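Textile Care and Finishing, Unit 4: Preparing Knit and Woven Garments for Folding

Reading time: 4 minutes
Last updated: Wednesday, August 3, 2022

4.1 Scope

This handout covers the steps between the dryer and the first fold. Folding patterns are treated in Unit 5. Students should have read the Kasten notes on grain and stretch before the session, and should bring one garment of their own in a single dark color. Dark solids are used in this unit since printed cloth hides creases.

4.2 Terms

Hem: a folded and stitched edge that finishes an opening. It is stiffer than the panel next to it.
Seam: a line of stitching joining two panels. It may carry a ridge on one side.
Pucker: small, regular gathers along a stitched line, caused by uneven thread tension or by shrinkage of one layer.
Soft crease: a bend in the cloth that disappears when the panel is smoothed by hand.
Set crease: a bend that remains after smoothing. Treat with steam.

4.3 Finding an orientation

A garment dropped on a table has no useful front or back. Before anything is smoothed, find one edge that can be trusted. Work in this order:

1. Look for a hem. A straight, stitched band will hold its line even when the panel around it has collapsed.
2. If no hem is in reach, look for a long seam and follow it in both directions until it meets an opening.
3. Decide what the opening is. A sleeve and a short leg can look alike when flattened. Do not name the garment until a collar, a waistband or a second opening of the same size has been found.
4. Turn the garment so that the longest seam runs away from you.

Step 3 is the usual source of error. A garment wrongly identified at this point will be smoothed along the wrong axis and will have to be shaken out again.

4.4 Reading the creases

Olive cloth on a white tabletop, with soft folds and lines of stitching:

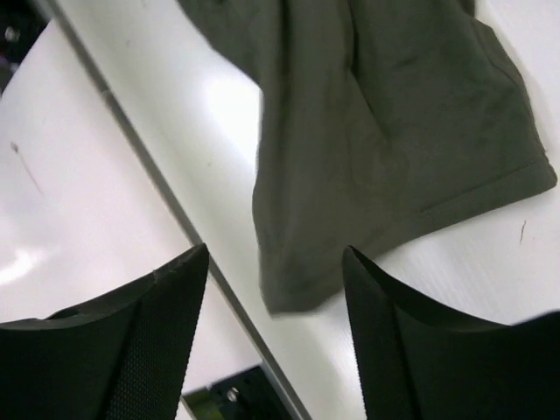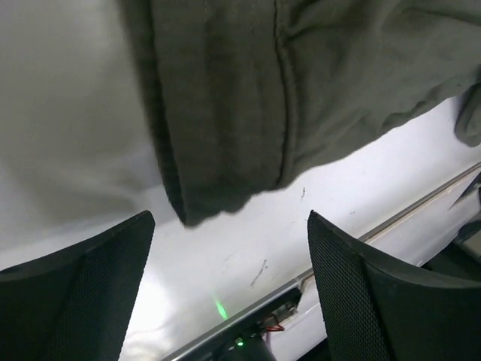

Mbali Ndlovu objects to the order given in 4.3 and would start from the seam every time, on the grounds that a hem on an old knit may have stretched into a wave and will pull the whole layout crooked. Her point is accepted for worn jersey. For woven cloth, and for knits in good condition, the hem remains the first reference. Where the two disagree by more than a finger's width, use the seam and record the hem as distorted.

Creases that fan out from a seam show that the panel is gathered there. Do not pull on the panel. Hold the seam flat with one hand and stroke outward with the other, at low pressure. Creases that run diagonally across a panel with no stitching near them are generally soft and need one pass only.

4.5 Surface

The table should be smooth, pale and hard. Padding allows small folds to sink in and go unnoticed. Glare is a nuisance on glossy tops — move the lamp to the side, where it will also throw the ridges into relief. Scratches in the top are acceptable unless they catch a fingernail, in which case they will also catch a knit.

4.6 Bench exercise

Work in pairs. One student drops the garment from chest height; the other orients it using 4.3, without lifting it clear of the table. Exchange roles after each drop. Record for each attempt:

— first reference used (hem or seam)
— garment correctly named before smoothing (yes or no)
— number of set creases left after one pass

Samples of 200 g/m² jersey and 300 g/m² twill are in the Tinddale cabinet. Return them unfolded. Kelechi Yusuf will collect the record sheets at the end of the session; sheets without a bench number will not be marked.

4.7 Preparation for Unit 5

Read the section on three-panel folds. Bring the same garment again, washed once in the interval, and keep your record sheet from 4.6 for comparison.

Related items
Unit 3: Sorting by Fiber and Finish
Unit 5: Folding Patterns for Shirts and Shorts
Kasten Notes: Grain and Stretch
Steam Settings for Set Creases
October Bench Schedule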